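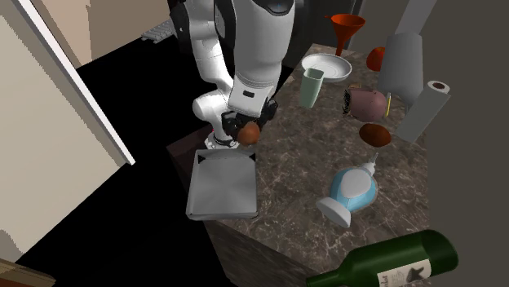
Marble counter with a shallow white tray near the edge

Support > Countertop Care > Tutance Stone Sealer > Section 7: Sealing Your Counter

May 29, 2019
By Gadisa Alemneh

By now you have cleaned your stone and let it rest overnight, so the slow and rather pleasant part can begin. Please read the whole section through once before you open the bottle, even if you have sealed a counter before. Tutance goes on a little differently from the older Cindix paste that many of our customers grew up with, and the habits you learned from the paste (thick coats, lots of elbow grease) will only make extra work for you.

What you will need

Tutance Stone Sealer, the 900 ml bottle
Two lint-free cloths, one for applying and one for buffing
A soft foam pad
Painter's tape
A kitchen timer
Thin gloves, if your hands are on the sensitive side

One bottle covers 157 square feet in a single coat, so most kitchens will have plenty left over for next time.

CAUTION: Open a window before you start and keep it open until the counter is dry. Turn off any gas burners and pilot lights nearby. Keep children and pets in another room, and do not let food or dishes touch the stone until the sealer has cured.

Before you begin: the water drop test

Put a few drops of water on a spot you use often, near the sink for instance, and set your timer for 7 minutes. If the stone turns darker under the drops, it is thirsty and ready for sealer. If the water just sits there in little beads, your old seal is still doing its job and you can put the bottle away until November or so and test again. Wipe up the drops and let the spot dry all the way before going on.

Applying the sealer

1. Clear the whole counter. Trays, canisters, the toaster, the fruit bowl, everything. I know it is tempting to slide things from one side to the other as you go, but you will end up with a ring or a smudge somewhere, and it will be right where the light hits.

2. Tape along the edge of the sink, the stove and any painted wall.

3. Shake the bottle gently and pour a small puddle, no bigger than a pancake, onto the foam pad.

4. Start at the far corner and work toward yourself in slow, overlapping circles. The stone should look evenly wet with no pools.

5. Do the front edge last, while you can still reach it comfortably. Marble is often polished less on the edge than on the top, and it may drink up a bit more.

6. Set the timer again and leave the sealer alone for 7 minutes.

7. Wipe off everything that is left on the surface with a clean cloth, then buff with the second one until the stone feels smooth and no longer tacky.

NOTE: If you see a hazy patch, you waited a touch too long. Put a little fresh sealer on it, rub for a few seconds and wipe it dry right away. The haze should lift.

Second coat

Light marbles usually want a second coat. Wait one hour and repeat steps 3 through 7, using half as much sealer. Dark stone can often do without, but try the water drops on it once it has cured if you are unsure.

Curing

Give the counter a full day before you put anything back. Keep lemons, vinegar and wine off it for two days more. Sealer slows down stains, but acid can still dull a polished marble, so wipe spills quickly even after everything has cured.

Related articles
Section 6: Cleaning and Drying Your Stone
Section 8: Everyday Care with Tamiru Soap
Removing Old Cindix Paste
Visiting the Clekavstead Showroom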